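Section 4. Standing the table up and wiping down

For the folding-leg marble-pattern tables, Dramum and Plustow both. Same steps. Osian Pritchard's old sheet from March is out of date, bin it.

Before you start
- Soft cloth, a little dish soap, warm water. No vinegar, no scouring pads.
- Clear floor space next to the table, chairs well out of the way.
- A stool for the small stuff. Plastic is fine.

4.1 Take everything off the top. Small things go on the stool or on a cabinet by the wall, not the floor.

4.2 Tip the table onto its long edge. Two people if you can. Hold it by the top, never by the legs — they bend.

4.3 Check the corners before you let go. It should stand without rocking. If it rocks, turn it so the other edge is down and try again.
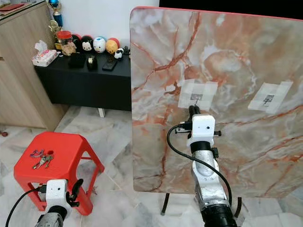

4.4 Wipe top to bottom, straight strokes. The pattern hides crumbs and grease so go over it by hand as well, you'll feel what you missed.

4.5 Taped paper on the face: leave it if it's still wanted. Otherwise peel slowly from one corner, flat to the surface. Dont pick at it with a knife. Leftover glue comes off with soapy water, give it some 18 minutes under a damp cloth.

CAUTION: Never lean on a table that is standing on edge. Kids and pets out of the room.

4.6 Now the stool. Anything left on the seat gets sorted before the table goes back down.

Thin plastic bits, cutouts, shapes and so on — pick up by the edge. They scratch and they snap. Into the Dabbas tray, flat, no more than 6 deep.

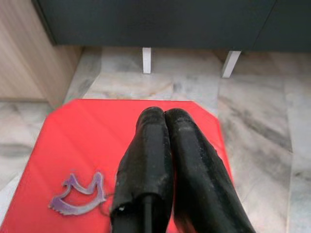
4.7 Wipe the seat last, legs too. Red plastic shows soap marks so use a clean cloth for teh second pass.

NOTE: Stool load is in Section 2. Standing on it to reach the top of the table is not allowed, whatever the load says.

4.8 Cabinet top. Same cloth, lift things one by one, put them back where they were. Sort later. 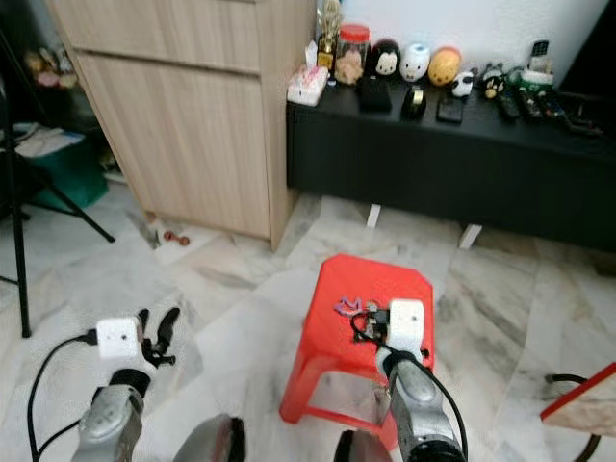
Photo: Lleucu Gough

4.9 Lower the table. Slow. One person on each end, fingers out from under the edge. Press down lightly on all corners.

4.10 Still wobbles? Section 6, leg screws. Missing pads, ask Elis Wynne, part no. 200, bag of 2.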